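The shop that weighs everything twice

Cevstead has many snack shops, but only one where the customers stay to talk about storage. I visited it on 15 Dec 2020. The owner asked me not to print her name, so I call her the owner. She sells chips, puffed corn and roasted nuts, and she also repacks them into small portions for people who don't want to buy a big bag.

She began in July with one shelf. "I thought that people will come for the low price," she told me. "They came for the small portions. An old couple does not need 300 grams of corn puffs. They need a little on the evening, with tea."

Now she packs around 2000 portions in a month, together with her sister. The work is done at the back, after closing. I asked what is the most difficult part, and I expected to hear about hygiene or labels. She answered that it is the opening of the bags.

"If you pull too strong, the seam goes down the whole side and you have snacks on the floor," she said. "A long bag is the worst. You must hold it at both ends and keep it flat, then the pieces lie in one line and they don't break each other."

She learned this from a packing course at Caneo, which took 14 evenings. The rest she learned by mistakes. She keeps a notebook of these, and the last entry had the number 221.

For the leftovers she likes small clear jars. "In a tin you forget what you have. With a jar you see it, and you eat it before it becomes soft." She buys the jars from Travar and says that the lid is more important than the glass. A customer should press it with the thumb before paying.
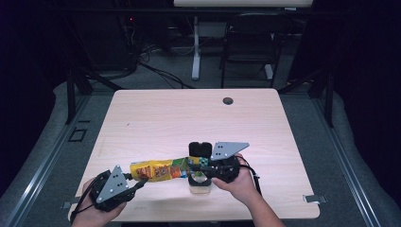 Kaczmarczyk, the bakery on the same street, sees it differently and told me that a snack should stay in its own bag, folded two times and closed with a clip, and that a jar is only one more thing to wash.

The owner laughed when I repeated this to her. "They sell bread, so for them everything is finished the same day," she said. "Come back to me with a half bag after one week, and we will taste both."

Next year she would like to try dried fruit in the same small portions. She has the shelf for it already, but she is not yet satisfied with the price of the apricots.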